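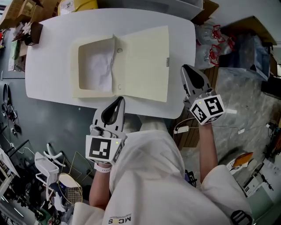

Drelten Robotics Club FAQ

Do I need experience?
None at all! Most of us had never held a gripper before joining. Gonçalo Simões, our lead mentor, gets you started on your first evening.

What are you working on this term?
The Paten project — teaching a robot to handle boxes and paper. We record people doing the job with hand-held grippers, and we love it.

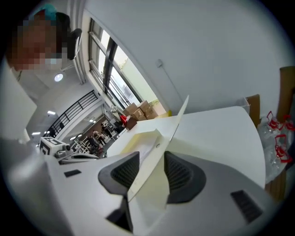 Folded paper is tricky, so go slowly and keep your wrists loose. Our goal is 373 clean recordings by June.

How big is the club?
We have 20 places. 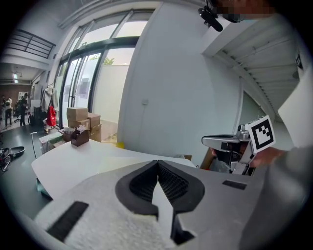

Can I take a gripper home?
Sorry, they stay at the club. You can practice any evening we're open, until 8 p.m.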